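Last updated in November by Genalyn Dizon, second shift. Send corrections to me and complaints to Amado Mercado, who has a bigger inbox.

## Picking cell at Mumley: your questions, answered as well as we can

**Is the robot taking my job?**

It's taking the part of your job where you bend over a bin 2,615 times and pick out blocks. If you were fond of that part, please see Amado. Everyone on the sorting bench has kept their hours and their pay grade through the end of the trial, and that's in writing on the board by the time clock.

**Then what do I do all shift?**

Three people per shift are trained as cell tenders. You load bins, clear faults, and check what comes out. The rest of the bench moves to kitting and returns, where there is plenty to do and a radio that gets one station.

**Why does it stop so often?**

Mostly because it can't decide how to grab something. Blocks that land against a wall or on top of each other give it trouble. Florante Villanueva logged 119 stops in the first month and 33 in the second. He'd like it known that he wrote all of them down by hand.

The arm works over a gray bin with a divider down it, and the long red blocks and the greenish ones are in the bigger compartment. Old hands will recognize the scuffs. 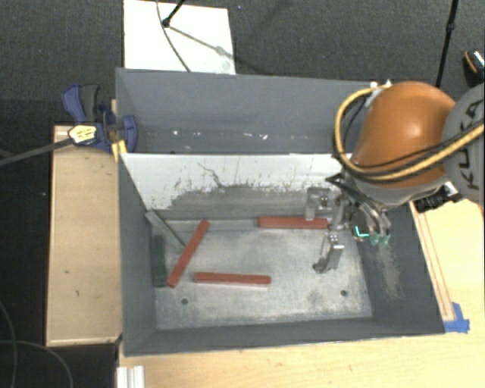

**Who do I call when it faults at 3 a.m.?**

Rungnapa Nuchit carries the on-call phone for nights. Try the reset steps on the card first, then call. She'll ask whether you tried the reset steps on the card.

**Can I reach in and just move the block?**

Hit stop, wait for the light, lock it out, then reach in. This takes less than a minute and feels like an hour. Do it anyway.

**Does the cell track how fast I work?**

It tracks how fast the robot works. Tender names go on the fault log so we know who to ask about a fault. Maribeth Dagdag, our steward, read the settings line by line and got two of them turned off.

**Do tenders get paid more?**

One step up, starting when you're signed off on lockout and fault clearing. The training is on the clock. Lunch is on you.

**Will Grarkavdale get one too?**

They've asked. They've also asked for ours.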